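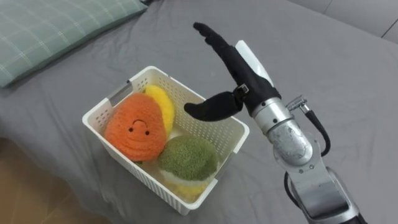 How to Play Stemon

Stemon is a trick-taking card game for three players. It is played with a shortened deck of 24 cards and takes around 20 minutes. This guide follows the rules adopted by the Fornton Card Society in September 2018.

What You Need

Take a standard deck and keep the nine, ten, jack, queen, king and ace of each suit. Set the other cards aside. Paper and a pencil are needed for the score.

Rank of the Cards

From highest to lowest, the cards rank ace, ten, king, queen, jack, nine. New players should note the position of the ten, which beats the king in every suit.

Step 1. Deal

The dealer is chosen by cutting the deck; the lowest card deals. Each player receives seven cards, dealt singly and clockwise. The remaining 3 cards are placed face down in the center and form the reserve.

Step 2. Bid

The player to the left of the dealer speaks first. Each player in turn either passes or names the number of tricks he or she expects to win, with a minimum of three. Every new bid must be higher than the last. A player who has passed may not bid again in the same hand. If all three pass, the cards are thrown in and the deal moves to the left. 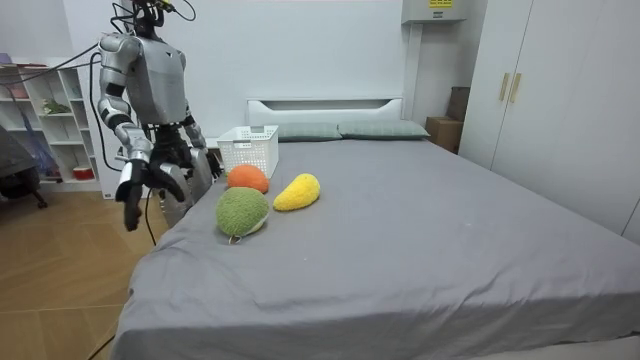 Step 3. Take the Reserve

The highest bidder picks up the reserve, discards three cards face down and names the trump suit. Aces may not be discarded.

Step 4. Play the Tricks

The highest bidder leads. The other players must follow suit if they can. A player who cannot follow suit must play a trump – if one is held – and otherwise may play any card. The highest trump wins the trick, or the highest card of the suit led if no trump was played. The winner leads to the next trick.

Step 5. Score

A bidder who makes the bid scores one point for each trick won. A bidder who falls short loses the number of points bid. Each opponent scores one point per trick in either case. The first player to reach 20 points wins the game. If two players reach that total in the same hand, the bidder takes precedence; if neither was the bidder, the higher total wins, and a further hand is played in the event of a tie.

Questions about the rules may be addressed to Devendra Srivastava, rules secretary.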